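About Fonley House

Welcome! Fonley House is a family-run guest house and short-stay apartment building on the east side of Tresen, two blocks up from the river and a short walk from the old train depot. We rent rooms by the night, studios by the week, and a handful of bigger apartments by the month, and we love all three kinds of guest equally (the monthly ones do get first pick of the parking spots).

The building went up as a boarding house for mill workers and spent a long stretch as offices before we bought it. When we got the keys there were drop ceilings in every room, brown carpet on top of green carpet, and one working bathtub. Under all that we found the original maple floors, and we still get excited talking about them. If you'd like to hear the whole story, ask at the desk and bring a cup of coffee, because it takes a while.

Today we have 2 floors of guest rooms and 8 full apartments on the top level. Every apartment has a real kitchen with a full-size stove, a dishwasher, pots that match their lids, and a table big enough to work at during the day and eat at in the evening. The beds are queens, apart from the corner apartment, where we managed to get a king up the stairs and have promised each other never to move it again.

Our longer-stay guests come to Tresen for all kinds of reasons. We see traveling nurses, engineers here on a project, visiting teachers, families between houses, and grandparents who want to be close to a new baby but would like their own front door. Some stay for a week and some stay through a whole winter. We learn how you like your room set up and then we leave you in peace.
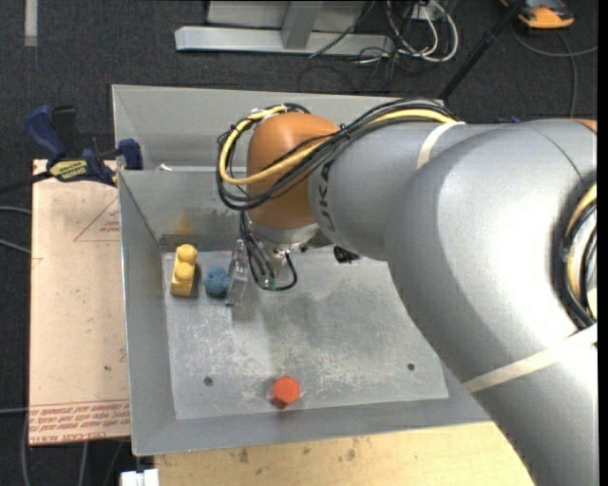 Weekly housekeeping is included with every stay of seven nights or more, and fresh towels are always available from the linen closet on each floor - just help yourself. Laundry is in the basement and it's free. So is the internet, which we upgraded in May, and it now reaches the back porch as well, so you can answer your mail out there under the big sycamore.

Breakfast is served in the front room and comes from the Jinby Bakery next door. They bring over rolls, fruit bread and a savory pastry that changes with the season. The cheese and leek one has a following! Apartment guests are welcome at breakfast too, and early risers can ask for a bag to go the night before.

For day trips, we always send people to Lake Gunawan. There's an easy trail along the north shore, a little beach with a boat rental, and a fish stand that is worth the drive all by itself. Closer to home you have the farmers market, the movie theater with the restored sign, and more good noodle places than a town this size has any right to.

Dogs are welcome in the ground floor rooms and in apartment 307, which has its own outside stairs down to the yard. Please tell us when you book so we can put out a bowl and a blanket. We're sorry that we can't take cats, as one of us sneezes terribly.

The front desk is open from breakfast until late evening, and guests arriving after hours get a door code by text message. Parking is behind the building, through the gate on the alley side.

Fonley House
1519 Depot Street, Tresen

Page last updated 2018-12-29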